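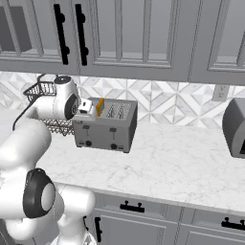

You have to keep the box, a collector in Berge wrote to me after my last column, and if you throw out the box you may as well throw out the figure with it. I read that at my desk with eleven unboxed figures looking down at me from the shelf, and I will admit I felt a little judged, though I don't think any harm was meant by it.

It's an old argument, and anyone who has ever bought a vinyl figure of a favorite cartoon character has had it, if only with themselves in the car on the way home. Do you open it? Do you leave it be? I was firmly in the opening camp for years, and mostly I still am. I grew up on Saturday cartoons and plastic heroes that lived in the sandbox, and the idea of paying good money for a toy and then never once touching it seemed a bit like buying a pie to look at the crust.

Then came the Mever figures, and things got more complicated. Mever is a small outfit in Vetville that makes figures from older animated shows, the kind that ran for two seasons and then disappeared into late-night reruns. Their boxes are lovely. Each one has a painted backdrop inside the lid, so the character stands in front of a little slice of their own world (the harbor, the moon base, the haunted library with all those crooked ladders), and when you take the figure out, the backdrop comes along in one long folded piece that never quite goes back the way it was. I ruined my first one inside of a minute. I still have it, creases and all, propped up behind a lamp.

What finally got me to slow down was Veto. If you never saw the show, Veto was the grumpy fox who sat on the animal council and voted no on everything for 66 episodes, until the one where he voted yes, and I don't mind telling you that my whole family cried on the couch over a cartoon fox raising his paw. Mever put out a Veto figure in November in two versions. There's the regular one, arms folded, scowling. And there's the variant, with the paw up, which was packed in so few cases that the shop in Berge would only take names on a list and call you if one came in.

I put my name down. I got the call. I drove over in the rain with the radio on, singing, and came home with a box that I set on the dining table and walked around for most of an evening. I could see him through the window with his paw in the air. I knew what the sensible thing was, and I knew what people were asking for one on the trading boards (up to $60, which made me sit down), and I thought about all of that for quite a while over a cup of tea.

Reader, I opened it! I did it slowly this time, with a butter knife along the bottom flap and my reading glasses on, and the backdrop came out whole. He stands next to the scowling one now, so that you get the before and the after side by side, and every so often I turn them a little to face each other.

To be fair to my correspondent, there are good reasons to leave the box shut. Sunlight fades the paint, dust gets into the joints of the ears, and cats are cats. If you're buying as an investment, please don't take your advice from me. If you do open yours, flatten the box and slide it under the bed, backdrop inside, with a sheet of plain paper between the folds. You may want it one day when you move house.

Mever says a second run of the council is on the way, with the badger and both of the owls. I've already cleared a spot, which meant moving the dictionary to the hall.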